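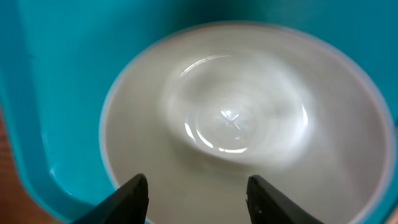 Drirnau Outer Tub, teal

The Drirnau is a moulded plastic tub with rounded walls, used as a stand and spill guard for a mixing bowl. A round bowl sits inside it and any liquid thrown over the rim during stirring collects in the tub. Suitable for batter, thin glazes, milk mixes and diluted starch.

Specification
Article number: 679
Height: 17 cm
Weight, empty: 537 g
Material: plastic, smooth inner surface
Colour: teal
Supplied with: tub only. Bowls are listed separately under Flanus.

Use
Place the tub on a level worktop and lower the bowl in. Fill the bowl to no more than 2 cm below its rim. Stir in one direction at a steady speed. Thin liquids climb the side of the bowl as they turn, so a smaller quantity is advised for fast stirring.

Cleaning
Wash by hand with warm water and washing-up liquid. Do not use scouring pads. Light scuffs do not affect use.

Storage
Tubs stack when empty. Keep away from hobs and direct heat.

Spares and returns
Contact Aurelio Tlapale at the Lullurham warehouse, quoting the article number. Unused tubs are accepted back in their original wrapping.

Page last revised 01/12/2018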